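## Week 6 – Bimanual policies and the sorting benchmark

Reading for this section: the Felwood report, sections 2 and 4. Skip the appendix on calibration.

The task is cutlery sorting by handle color. Two arms work from opposite sides of one table, and each item has to end up with others of its kind. The policy was trained by behavior cloning on 644 teleoperated demonstrations, with actions predicted in chunks. An item can be passed between the grippers, so both arms are driven by one network with a shared action vector. 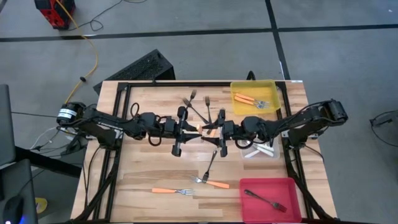
*Fig. 6.2. Both grippers at an orange object near the table center; trays and further forks on the work surface.*

Two baselines were run: independent policies per arm, and a joint policy without chunking. Each method got 200 trials. The joint chunked policy completed 86 percent. Most failures came from thin handles lying flat on the wood – the fingers close above the handle and the arm lifts nothing.

Note that a completed trial says nothing about time taken. Report both in your lab write-up.

Exercise 6.3: Derive the action dimension for the joint policy and state what changes if the grippers are binary. Due Sunday.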